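Fillik: Kitchen Dyeing Questions and Answers

Last updated March 2023

These are the questions that come in most often through the contact form and at the dye table at Studo in Stironville. If yours is missing, send it in! New ones get added when I have a spare evening and a pot simmering.

Can I really dye fabric with food scraps?

Yes, and it's such a thrill the first time. Yellow onion skins are the place to begin. They give strong golds and rusty oranges, they cost nothing, and they forgive almost every mistake you can make. Avocado pits and skins give pinks, from a pale blush to something close to brick. Black tea gives tans. Pomegranate rinds give a mustard yellow that I love more every year.

Beets, I'm sorry to say, are a heartbreak. The bath looks amazing and the color washes or fades away soon after. Same with most red berries. Eat them.

What kind of fabric works?

Anything that came from a plant or an animal. Wool and silk take color most easily, and cotton, linen and hemp take it well with a bit more preparation. Polyester, acrylic and most nylon blends are a different world (nylon will sometimes surprise you, polyester hardly ever). Check the label inside the garment. Remember that the stitching is often polyester even when the cloth is cotton, so a white shirt may come out gold with bright white seams. I think it looks great. Some people don't!

How much plant stuff do I need?

Weigh the dry fabric first. For onion skins, half the weight of the fabric already gives a good color, and equal weight gives a deep one. Avocado pits need more, at least equal weight and preferably double. The biggest thing I've done in one go was a linen bedspread at 533 grams, and I was saving onion skins for it from fall until May. Ask at the grocery store if you can clean out the bottom of the onion bin. They usually think you're odd and then say yes.

Do I have to scour the fabric?

Please do. New cotton has waxes and finishes in it that you can't see, and they'll give you blotches. Simmer it for an hour or so with a spoonful of washing soda, and watch the water turn the color of weak tea. It's horrible and very satisfying. For wool and silk leave out the soda, use a mild soap, and keep the heat low.

What is a mordant, and is it dangerous?

A mordant is a mineral that helps the dye hold on to the fiber. The one I use is alum, sold for dyeing in small bags. Bélanger on the square keeps it behind the counter with the yarn, so ask. Use 10 to 15 percent of the weight of the dry fabric, dissolve it in hot water, add the wetted fabric and leave it in for an hour or longer.

Alum is one of the gentler choices, but it's still a powder you shouldn't breathe or eat. Wear gloves and a dust mask when you measure it, open a window, and keep it away from kids and pets. Old books list chrome and tin as well. Leave those alone, there is more than enough color without them.

Can I use my cooking pots?

No. Once a pot has been used with a mordant, it's a dye pot forever. Same for spoons, strainers and the scale dish. Thrift stores are full of big stainless steel pots, and mine cost less than lunch. Stainless is the safe pick. Aluminum and bare iron can shift the color, which can be fun later on when you want to experiment.

Why did mine come out different from the picture in the book?

Water, mostly. Hard water brightens some colors and dulls others. Then there's the pot, the heat, the variety of onion, how long you let it sit. I keep a swatch book that is now up to 1,591 little squares, and I still couldn't promise you the same pink twice. Write down what you did every time, even if it's just a scribble on masking tape stuck to the swatch. You'll be so glad of it in a year.

Can I make the color darker?

Two ways. Dip the fabric again in a fresh bath, which builds depth. Or use a tiny amount of iron, which turns golds to olive and pinks to a smoky purple-gray. A pinch of ferrous sulfate in a bucket of warm water is enough, and a few minutes may be all it takes. Too much iron makes cloth brittle over time, and wool feels harsh after it. Take the fabric out a little before you think it's done.

How do I get stripes or patterns?

Fold it, clamp it, tie it, wrap it around a jar! Rubber bands and clothespins will get you through a whole weekend. Bundle dyeing is wonderful too: lay onion skins and petals on damp mordanted silk, roll it up tight, tie it with string and steam it for an hour. Unrolling one is the best five minutes in the whole hobby, and you can't hurry it. Let it cool first.

How should I wash the things I've dyed?

Rinse by hand until the water runs clear, then let the piece hang in the shade for a week or two before its first real wash. After that, everyday cottons can go in a machine on cold, inside out, with a pH-neutral soap. Plenty of detergents are alkaline enough to change a color, and stain removers are worse. Wash your dyed pieces separately the first few times, and keep wool and silk out of the machine entirely.

Shared laundry rooms are fine as long as the rinsing is done at home. Wipe the drum with an old cloth afterward, as a courtesy to the next person's white towels. I skip the dryer for anything plant-dyed. Heat and tumbling are rough on the cloth, and a line indoors does the job.
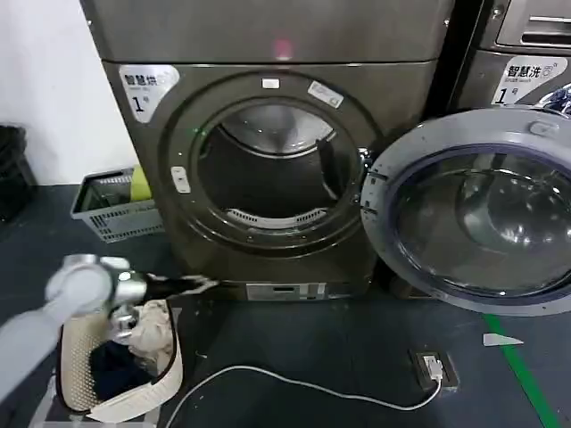
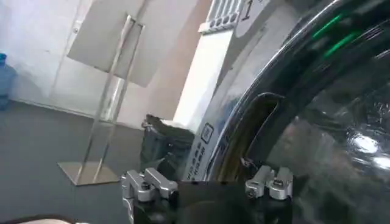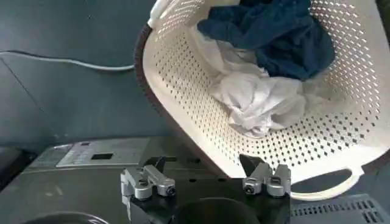

How long will the color last?

Longer than you'd guess if you keep it out of strong sun. My onion skin napkins are still a lovely gold after years of dinners. Avocado pink softens gently. Turmeric fades so quickly that I only use it for gift wrap, and it makes very cheerful gift wrap. When something does fade, put it back in a pot. Overdyeing an old piece gives colors you'd never get from plain white cloth.

What do I do with the leftover bath?

A dye bath can usually be used again for paler shades, until the color runs out. After that, a plain plant bath can go down the drain with lots of water. Strain out the solids and compost them if no mordant touched them. Alum baths can be topped up and reused several times. I don't pour mordant on garden beds.

Can I come and try it before I buy anything?

Yes please! The dye table at Studo is open to beginners, and the pots, gloves and alum are all there. Bring up to 3 small pieces of natural cloth, already scoured if you can manage it, and an apron you don't care about. Bring onion skins too. The bin is always lower than I'd like.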